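Drasgate Robotics Club Posts Paddle Case Results, Including the Bad Ones

DRASGATE, 2025-11-17 – The student robotics club at Drasgate Technical College today released its first results from a project most of its own members doubted: getting a two-armed robot to handle a table tennis paddle and its zippered case.

The club logged 1782 tries over the fall term. It is not calling the project a success. A full run, from closed case to paddle in the gripper, worked in roughly 20 percent of them.

"We have all seen the demo videos where a robot folds a shirt and the music swells," said Rosalinda Tolentino, the club's faculty adviser. "I asked the students to write down every failure before they showed me a single clip."

Soft goods are the hard part. A case bends when it is pinched, and a grip that holds at one spot on the edge can slip at the next. The club's control software, named Skekix, was written by a team of 11 students.
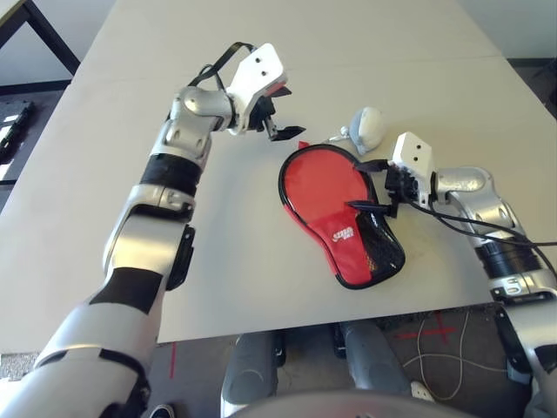

The right gripper pinches the edge of the paddle case while the left gripper stays open above the table.

Student lead Killian Moulin said the team spent weeks on the approach angle alone and still does not trust it. "Move the case a little and you may get a different robot," he said. "I would not let it pack my bag."

The paddle itself has been easier. Its handle is stiff, and the software finds it more often than it finds the case. Moulin warned against reading much into that – the table is plain, the lighting rarely changes, and the club has tried only one style of case.
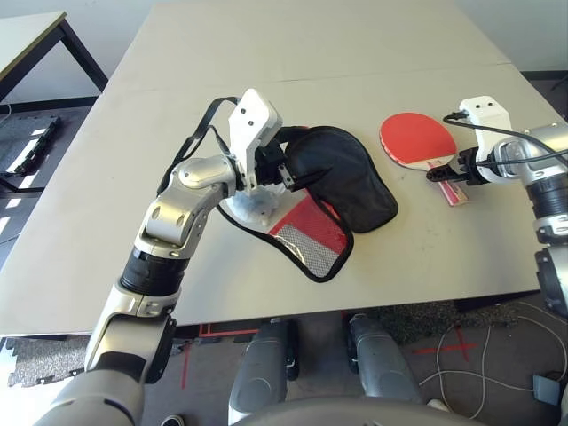 Left gripper on the soft case, right gripper on the paddle handle.

The club will enter the Tomura Student Handling Challenge in March, where 7 schools are signed up so far. Teams there must work with items they have not seen before. Tolentino expects a middling finish and has told the students so.

Full logs, failures included, are available on request from the club office in Barroso Hall.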